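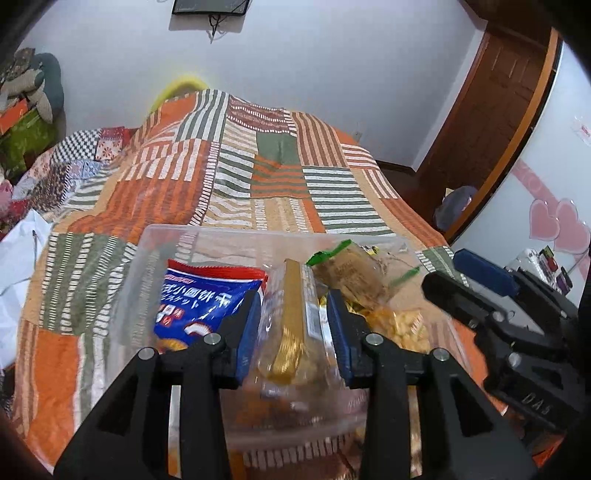
*The snack box, on the patchwork quilt.*

I finally gave up on the Rostami phone this month, and I'm a little sad about it. I had it for three years, dropped it more times than I'd like to admit, and it never once let me down until the updates stopped coming. The company put up a short notice in August saying the last version was the last version, and that was that.

So I went looking for something new. The Tredutis was the one I wanted (that lovely matte back!), but the carrier store in Daltwood only had it on a contract, and the lady at the counter thought it might be about $300 more to buy outright. I drove over to Ponivville and found last year's model for $200 – same screen, slightly smaller battery, and a headphone jack, bless them.

Moving everything across took me until 11 at night. Photos went fine, contacts went fine, and my text messages came over in an order I can only call creative. I still haven't found where they hid the alarm settings.

If any of you are still hanging on to a Rostami, do tell me how you're getting your apps to work. I've kept mine in the kitchen drawer – it makes a perfectly good timer and radio.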